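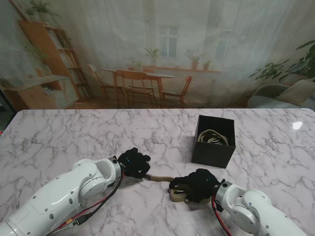 Rental Kitchen Safety Walkthrough, with Comments
Tremblay House, Unit 7
Checked by Phúc Sầm
August 11, 2022

I love doing this house! It has good bones, big windows, and owners who fix things when you ask them to. Ratings are OK, FIX (before the next guests) or WATCH (look again next visit).

SMOKE AND FIRE

Smoke alarm, hallway: OK. Tested with the button, loud enough to make me jump.
Smoke alarm, kitchen end: FIX. Chirping. New battery please, and write the date inside the cover while you're up there.
Fire extinguisher: OK. Needle in the green, pin in place. It used to live behind the trash can and now it's on a proper bracket by the back door, so much better!
Fire blanket: WATCH. The pull tabs were tucked up inside the pouch. I pulled them down.

WATER

Hot water at kitchen sink: FIX. I got 135 degrees after a minute of running, and that's too hot for a place that takes families with toddlers. Turn the heater down and I'll happily come back and measure again.
Shutoff valve under sink: OK. Turns by hand, and somebody has tied a label on it. Thank you, whoever you are.
Dishwasher hose: OK. Dry at both ends.

COUNTERS AND TABLES
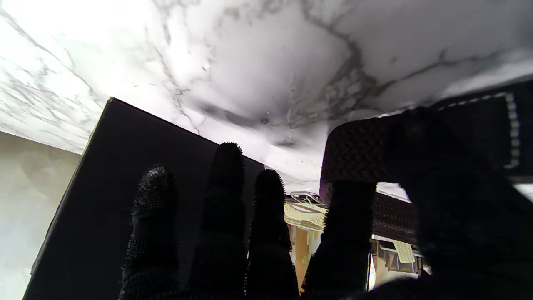
White marble with gray veining, unit 7.

Edges and corners: OK. I ran a cloth along all of them and nothing snagged.
Stability: OK. Leaned on each corner with my full weight (no comments, please) and nothing rocked.
Surface care: WATCH. The house book still tells guests to use vinegar spray. Vinegar eats marble! Swap in the stone cleaner from Gundimby and cross out that page.
Overhangs: OK. Enough knee room for the tall stools, and no loose screws underneath.

ELECTRICAL

GFCI outlets: OK. Both tripped and reset the first time.
Toaster cord: FIX. Nicked near the plug. Don't tape it, toss it. A new one is cheap and the old one burned my bagel anyway.
Panel labels: WATCH. Breaker 4 says "misc." I followed it to the porch light and half the pantry, so let's write that down.

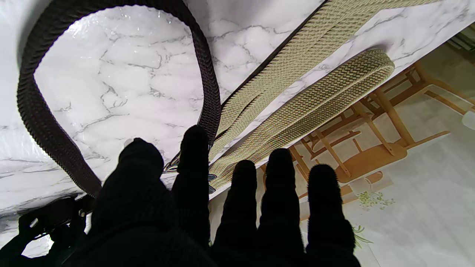
Extension cords: FIX. One was running under the rug to the floor lamp. Move the lamp closer to the window outlet and you won't need a cord at all, plus it makes a lovely reading corner.

FLOORS AND EXITS

Back door: OK. Opens all the way, deadbolt turns without a key from inside.
Rug grips: FIX. The Zandlow pads I put down in May have gone stiff. Budget $200 for the whole house and get the thicker ones.
Porch step: WATCH. Slight wobble on the left side.

Still open from last time: first aid kit needs burn gel and small bandages. Work order 771 covers the porch step, please add the kitchen alarm to it.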